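Sorting and Storing Cups: Your Questions Answered
Hovar Sorting Room | Last updated Jan 14, 2019

Where should I start if my cups are in a complete muddle?
Clear a table first, and I do mean all the way, before a single cup comes out of the cupboard. It feels like a waste of a good five minutes, but you'll be so glad you did it!
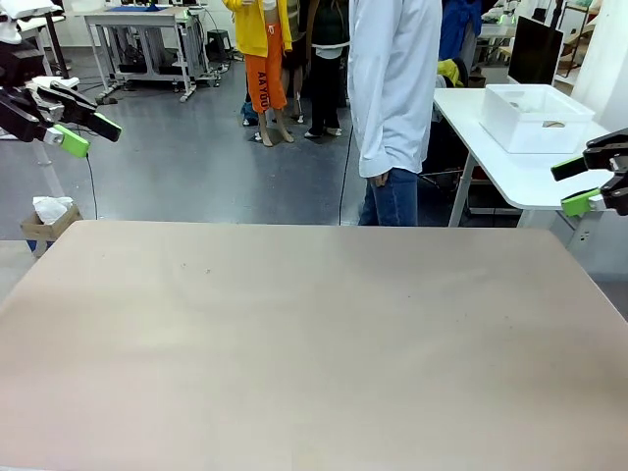

Crumbs and grit are the great enemy of cups, because most of us set them down rim first without a thought. Even on a nice pale tabletop with nothing much on it you can find a few dark specks, so give yours a wipe with a soft cloth and let it dry before you begin.

Do I have to stack by color?
Oh, not at all. Go by size and shape, and let the colors fall where they may (I rather like a green one tucked in among the browns). Keep paper cups apart from plastic ones if you can, and don't push them down hard or you'll be twisting them loose all afternoon.

What sort of bin works best?
Something light, with a handhold at each end and a smooth inside that you can wipe out. I've had two like that since June and I'm very fond of them. 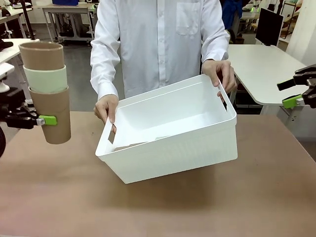

Tamunoemi Bako wrote to ask whether a lid is worth the trouble, and added that hers had cracked after one winter in the garage. For a garage or shed, yes, I would still want a lid. Indoors, a clean dish towel laid over the top does nicely.

And the big cups that won't nest with anything?
Let them stand on their own at the back of the shelf, right way up, and put small things inside them if you're short of room.

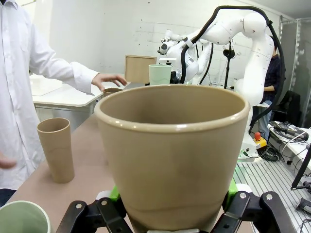
A large beige cup, with smaller ones on the table.

Can I bring my cups in to the sorting room?
Please do! We have room for up to 100 at a time, and Danjuma Bassey will find you a spot at the table.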